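Category: Robotics / Software notes | Thread by Desta Tamiru

Print this thread | E-mail to a friend

Right, I've been promising a thread on the wrist camera work for ages, and I finally have something worth showing. It's about finding out how far away a surface is when the surface refuses to give you anything to look at. I love this problem. Get a cup of tea.

Background for new followers: I write the perception and motion code for a small arm at Hodport. Two-finger gripper, little colour camera at the wrist, no depth sensor. The arm has to come down over a bench, stop a set distance above it, and pick things up without scraping the fingertips.

For most benches this is easy. Wood has grain and knots, cutting mats have grid lines, even a grubby white worktop has enough marks on it. You track a few hundred little features as the arm descends, you know how the wrist moved from the joint encoders, and geometry hands you the distance. Lovely.

Then there's brushed metal.

Brushed metal is a swine. The texture is there, but it all runs in one direction, so every bit of it looks like the bit directly above and the bit directly below. You can tell if you've slid sideways across the grain. Slide along it and the tracker shrugs. Vision people call this the aperture problem, and I had read about it many times without really feeling it in my bones until this month.

And that's the kind half. The unkind half is the light. Reflections on metal don't belong to the metal, they belong to the lamp and to wherever the camera happens to be. Move the camera and the sheen moves too, at its own speed. A feature tracker sees a nice soft bright blob, locks on, and cheerfully reports that the bench has set off on a journey.

My old descent code, which we call Zanau (the name predates me, don't ask), trusted whichever features lasted longest. Guess which features last longest on brushed metal. Yes. The reflections.

So on a test in July the arm decided the bench was further away than it was, and kept coming. The force limit caught it and the fingertips were fine. My pride needed a sit-down.

I started going through the recorded views one at a time, which I recommend to anybody writing this kind of code. You learn more from an afternoon of staring than from a week of graphs. I kept coming back to this one:
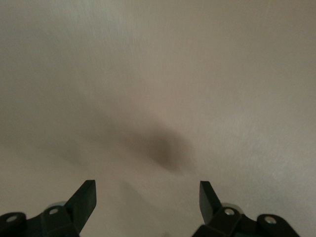

Wrist view, fingers open, bare brushed surface. Every soft patch of light or dark in it is a trap for the tracker.

Look at the dark brown patch a bit right of centre. The old code treated that as an object! It drew a confident outline, gave it a score and put it on the list of things to grasp. There's nothing lying there at all. It's a soft dark blur on the metal.

What gives it away is the edges. Real objects on that bench nearly always have at least one crisp boundary. The patches here fade out, the pale sheen at upper left especially. And inside that sheen you can still see the fine streaks carrying on as if nothing had happened. Brightness changes, texture doesn't. That was the clue I'd been missing.

So, first change. Before anything is allowed to become an object, the code compares the texture inside the outline with the texture just outside. Same streak direction, same spacing, only the brightness differs? Then it's light or shadow and it gets dropped. It's a tiny filter, 58 lines including my rambling comments, and it did more good than anything I wrote in spring.

Second change, for the tracker. Each feature now has to agree with the encoders. We know how the wrist moved, so a point fixed to a flat bench can only shift in certain ways between one view and the next. A reflection breaks those rules fairly soon. Break them 6 times in a row and the feature is out, however sharp and long-lived it looks.

Third change, the one I'm proudest of — the tracker is allowed to say "don't know". It used to give a single number for height. Now it gives a height and a width of doubt, and on metal the doubt is much bigger along the grain than across it. The planner can read both.

Once the planner can see the doubt it can do something sensible about it, and this is where I got a bit giddy. If the doubt is too wide, the arm stops and does a small sideways sweep across the streaks before going any lower. Only a few centimetres. The streaks slide past, the geometry firms up, the doubt shrinks, down we go.

It looks so thoughtful when it does this! A little shuffle to the side, a pause, then on with the descent. I know it's a threshold and an if statement. I still say "well done" to it.

Someone's bound to ask why we don't turn the camera instead. Rolling the wrist turns the whole view, grain included, so the streaks still have no detail along their length. It helps a touch with sensor noise. The sweep beats it easily for the same amount of time spent.

Someone else will ask about the fingers being in view. They sit at the bottom corners when the gripper's open, and I mask them out using the finger joint positions. Leave them in and they make wonderful features, full of hard edges and shiny fasteners, and they never move relative to the camera. The tracker then concludes that the arm is perfectly still. Been there, spent a whole morning on it.

The mask used to be a fixed shape painted by hand. Now it's drawn from the gripper model every cycle, with a margin of 13 pixels all round. I arrived at that margin by fiddling. If anyone has a principled method I'd be very glad to hear it.

Finger shadows are still an open question. Some of the grey softness between and above the tips may well be shadow or reflection from the gripper itself, and I can't mask what I can't predict. The texture check deals with most of it. What slips through is the faint stuff, where the brightness change is so slight that the outline comes out ragged and the comparison gets noisy.

Now the tooling bit, for the four of you who like tooling. None of this would have been found without replay. We log every wrist view with the joint angles and the planner's decision, and I can run new code against old descents without touching the arm. The viewer is called Metotach and it's ugly as sin and I adore it.

Best feature in Metotach: press one key and it steps to the next moment where the old code and the new code disagree. You skip all the dull bits where everyone's happy. I went through the disagreements from 30 descents in one sitting, biscuits included.

One warning if you build something similar. Store the timestamps from the camera and from the arm separately, and line them up afterwards. I once merged them on the way in, with a small fixed delay baked in, and when the delay turned out to be wrong there was no way to undo it. All those recordings are now good for nothing but screensavers.

Results so far, with the usual pinch of salt. On the bare metal bench, phantom objects have gone from "several per descent" to "now and then". Height error is down too, though I'm not going to quote a figure until I've measured it against a proper gauge block instead of a steel rule and my left eye.

Where it still falls over: thin shiny things lying along the grain. A strip of metal on metal, same streak direction, is exactly what my filter throws away. It thinks a real object is a reflection. I've got a half-working idea that looks for the thin dark line along the object's edge. Half-working is generous.

Also slow. The sweep adds time to every careful descent and on a busy bench you notice. I'd like to do it during the approach, by coming in at a slant across the grain, so the sideways motion is part of the route and costs next to nothing. The planner changes for that are on a branch and they sometimes produce a path that would make a swan jealous and sometimes one that goes via the ceiling.

Tests for the branch are going through the Swanepoel bench next, the one with two lamps at different heights. Two lamps means two sets of reflections moving at different speeds. I'm unreasonably excited.

If you've worked on shiny surfaces with a single camera, please reply and tell me what you tried, failures very much included. Polarising filters are on my list, and I'd love to know if anyone's had luck with one small enough to live at a wrist.

Small update, since a couple of you asked in messages: the texture comparison uses plain oriented filters, eight directions, nothing learned. I did try a small network. It was better on our bench and worse on everyone else's, so it's parked for now. I'll post the filter code once I've taken the swearing out of the comments.

Filed under: perception, motion planning, grippers, debugging

Print this thread | E-mail to a friend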